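27/06/2010

Home from the Murkach show and my ears are still ringing, so this will be messy. What a night! They said 200 seats and I swear every one of them was taken by somebody's loud uncle (mine included, he screamed himself hoarse by the second match).

Okay, the main event. Gistier against Clustar, best of 3 falls, and I've been waiting for this since February when they teased it and then did nothing with it for months. Gistier took the first fall in 13 minutes with that ugly backbreaker I love. Then Clustar got the second on a rollup, feet on the ropes, ref looking the wrong way, the usual. I was so mad I spilled my soda on my own shoes.

And then the third fall ends in a countout. A COUNTOUT! In a title match! I paid for parking, I had a hot dog that cost more than my lunch all week, and they give me two guys brawling by the curtain while the ref counts. The crowd booed for ages. I booed too, and then I bought a shirt on the way out, so they got me anyway.

The Çetinkaya tag match was the best thing on the card, by the way. Fast, stiff, no nonsense. Put them on last next time.
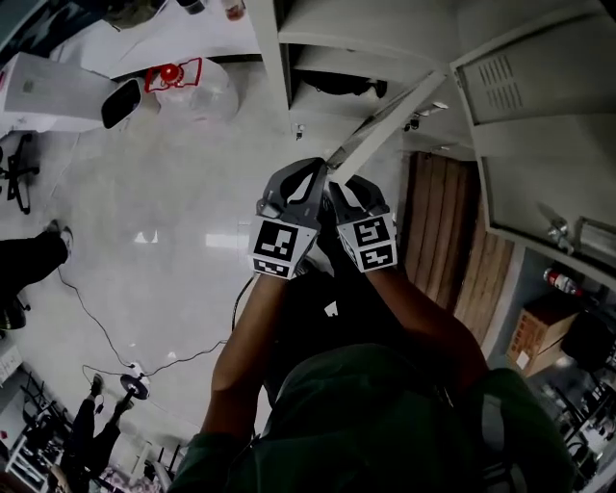 My uncle kept saying the whole ride home that a countout was the right call, that it keeps the belt on Gistier and sells the rematch, and that I'd be first in line for a ticket. I told him I would not. Tickets go up at noon tomorrow, I need to set an alarm.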